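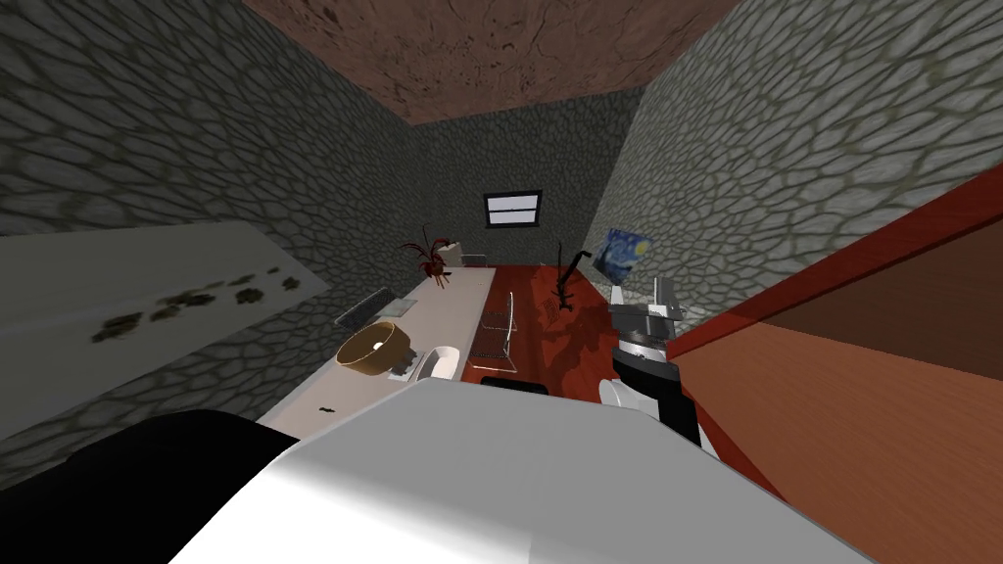 Mingxuan Xiao wrote under my last post that his shampoo opened inside the suitcase on the way to Girkov, and all his shirts smelled of apple for the whole trip. He asked how I pack liquids so this doesn't happen to him again. I answer him in full now, with the method I have used since March.

What you need

Small bottles with screw caps, kitchen plastic wrap, scissors, two zip bags and one small towel. I use the Sitlow bottles, but any bottle with a wide neck is fine. Very thin bottles crack easily at the corners.

Step 1: Choose what really must go
Put all your liquids on the bed and take away everything the hotel will give you. My first toiletry bag weighed 900 grams. Now it weighs 417 grams, and I don't miss anything.
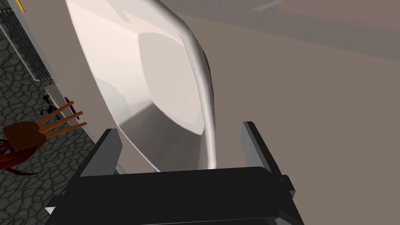
Step 2: Fill the bottles
Leave a little space at the top of each one — the width of a finger is enough. Then press the sides gently before you close the cap, so that some air goes out. The pressure in the plane changes, and a bottle filled to the top has no room for this.

Step 3: Seal the neck
Cut a small square of plastic wrap and put it over the opening. Screw the cap on top of it. Turn the bottle upside down over the sink and wait a minute.

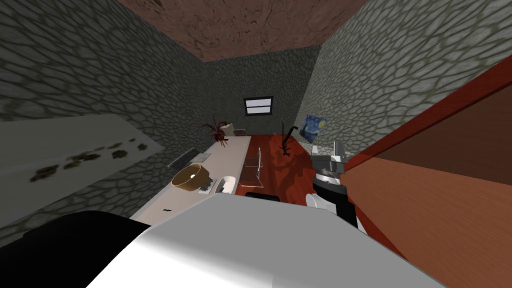 If you see even one drop, open it and do the seal again with a new square. Don't use tape on the outside, it leaves glue on the plastic and it comes off anyway.

Step 4: Bag and place
Put the bottles upright in the first zip bag, close it, and put this bag into the second. Wrap the towel around both and place them in the middle of the suitcase, far from the wheels. For hand luggage, check the rules of your airport before you leave home.

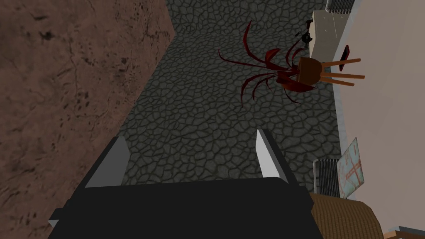 Open gripper above the gray stone floor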